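Phone-free dinners at home, does anyone actually stick to it?

Home › Family & House › House Rules

jestemside_mom
Posted 2022-10-10
ok so. Husband and I decided no phones from when food hits the table until everyone is done. Three kids, 8, 12 and 15. Week one went great, week two the 15 year old started eating in four minutes flat so he could leave. Now my husband "just checks one thing" for work and the whole deal falls apart because the kids see it.

How do you all do this. Basket? Drawer? Just yelling? And what do you do about the parent who has to be on call. Need ideas before Friday, his mother is coming and she is worse than any of them

tallgrass_pete
Drawer. Kitchen drawer, shut it, done. Been doing it since ours were small. You can hear them buzzing in there for the first month and then you stop hearing it.

Four minute dinners — make him stay till the slowest person is done. That was the rule when I was a kid and there were no phones to blame for it.

norah_k
Gonna disagree with the staying part. We tried that with our oldest and all we got was a kid sitting there with his arms crossed staring at the salt. Not a conversation. Not even close. Now he can leave when he's done and you know what, he mostly doesn't. Took a while.

tallgrass_pete
staring at the salt is fine. Salt never hurt anybody. He'll get bored and talk

norah_k
Mine did not get bored and talk. Mine got bored and kicked his sister.

Mwanahawa Laizer
Hi, mom of two and I also run after school homework club so I see a lot of this.

What worked for us was the kids writing the rule, on paper, stuck to the fridge. They were way stricter than I would of been. My daughter put in a fine for grown ups, a quarter each time, into a jar for pizza. My husband paid for a lot of pizza in May.

For on call: he tells everybody BEFORE he sits down. "I'm on call tonight, if it rings I have to get up." Then it rings or it doesn't. He takes it in the hall and comes back. Kids are fine with it if they know up front. It's the sneaky look under the table that makes them mad.

jestemside_mom
The jar!! Love the jar. He would owe us a car by Christmas

He's at Prolteo, does support stuff, and they're supposed to only call if something is really down but they text about everything. So he feels like he has to look. I don't know if he really has to or its just habit

greeneyed_dot
habit. Mine was the same. Have him set a ringtone just for work and turn off all the rest. If it makes the work noise he looks. If it doesnt he doesn't. You can do it in settings takes two minutes

ruckus75
Unpopular opinion I guess but I don't get the big deal. We all eat at different times, I work nights, my wife works days, the kids grab something. Sunday we sit down together and if somebody shows a funny video at the table we all watch the funny video. Everybody laughs. How is that worse than sitting there asking how was school. Fine. How was your day. Fine.

norah_k
Watching one thing together is different though. Nobody is mad about that. It's five people looking at five things

ruckus75
ok but then the rule isn't no phones, the rule is don't be rude. So say that

tallgrass_pete
Tell a 12 yr old "don't be rude" and see where you get. They need a line they can see. Phone in drawer, phone not in drawer.

ruckus75
my 12 yr old does fine thanks

bev_from_drakness
Grandma here, 763 posts on this board and most of them about pie, but I'll jump in.

Speaking for the mother in laws. Some of us have the thing out because we want to show you pictures and it's the only time you're all sitting down! Ask her to show the pictures after dinner, with the coffee. Make a thing of it. She'll put it away happy as anything. If you just tell her it's the rule in your house she'll put it away and be hurt about it til Thanksgiving.

And feed the 15 year old more. Four minutes means he's starving when he sits down. Give him a sandwich at four o'clock and he'll slow right up.

jestemside_mom
Bev that is so smart about the pictures. She DOES do that. She has 20 of the same sunset

The sandwich, I tried, he eats the sandwich and still eats dinner in four minutes lol

owusu_fan
On the basket question, we had one and hated it. Right in the middle of the table where the bread should go. Screens light up, everybody leans in to see whose it is. Worse than before. If you don't want a drawer then face down, out of reach, no case with a window on it. Sound off. We do face down on the bare table before plates even come out, then they all go over on the shelf.

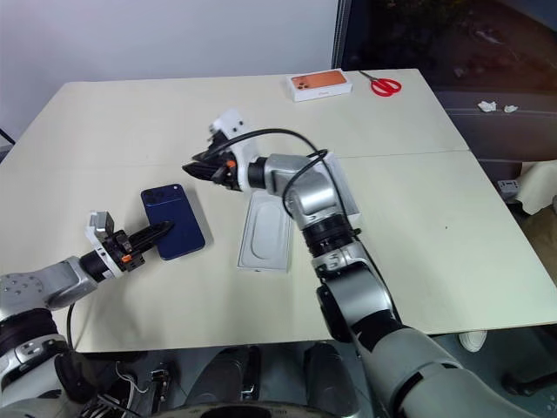 Face down, camera side up.

owusu_fan
also helps to have something else to do with your hands. We keep a pack of cards by the napkins. Sounds dumb. The kids play rummy while we finish eating and nobody leaves

greeneyed_dot
oh I like cards. We do the question thing, somebody pulls a question out of a cup. What would you do with a day off, what food would you ban. My kids groan every time and then argue for half an hour about banning peas

ruckus75
face down still buzzes. If it's on the table it's on the table

owusu_fan
sound off I said. and vibrate off. and it doesn't stay there

tallgrass_pete
Drawer solves all of this

norah_k
Pete we know about the drawer

Mwanahawa Laizer
One more thing I forgot. Pick a time it ends. Ours was "no phones at dinner" and then it turned into me saying no phones while cleaning up, no phones during dessert, and the kids said I kept moving it, and they were right. So now it's when the plates are in the sink. Everybody knows. The dishes get cleared real fast too, so that's a bonus.

And start small if you need to. We did three nights a week at first. Tuesday we have practice so we eat in the car anyway, no point pretending.

jestemside_mom
Three nights might save us. I was going for all seven and I think thats why it blew up. I went big

Talked to husband last night. He's ok with the work ringtone and the jar. He wants the 15 yr old to be allowed to leave after he's done if he takes his plate and says thanks. I said he has to stay ten minutes. We're still fighting about that one

norah_k
Let him go! Plate and thanks is a good deal

tallgrass_pete
Ten minutes is nothing. Stay tough

bev_from_drakness
Ten minutes, but put dessert at minute nine.

greeneyed_dot
BEV

ruckus75
ok that one's good I'll give her that

dinnerlurker
Can I ask a dumb question, what about just us two. No kids. My girlfriend reads the news the whole time we eat and I've started doing it too just so I'm not sitting there looking at the top of her head. I don't want to make a rule for a grown woman, feels weird

norah_k
Not dumb. Don't make a rule, just say you miss talking to her at dinner. In those words

ruckus75
or read the news out loud to each other. My grandparents did that with the paper every morning, fought about it too. Married forever

Mwanahawa Laizer
Agree with both. Also go sit somewhere else. We eat on the back steps when it's warm and I noticed neither of us brings the phone out there, no idea why. Maybe no place to set it down with a plate in your lap

dinnerlurker
Steps we have. Will try it, thanks. Kinda cold now but ok, coats

jestemside_mom
Update after Friday. MIL came. I did the Bev thing, told her we wanted to see all the trip pictures with coffee after. She put it in her purse and zipped the purse! Then she told the kids a story about getting stuck on a ferry that I have never heard and I've been married to her son for 17 years.

Husband got the work ringtone once, went in the hall, came back. One quarter in the jar and it was mine, I looked up how long to bake the rolls. Kids were thrilled.

15 yr old lasted eleven minutes. There was pie

tallgrass_pete
Eleven! Good for him. What kind of pie

jestemside_mom
Apple. Store bought, don't tell Bev

bev_from_drakness
I can see this, dear. I'll send you my crust recipe, it's in the pie thread, page 3 I think.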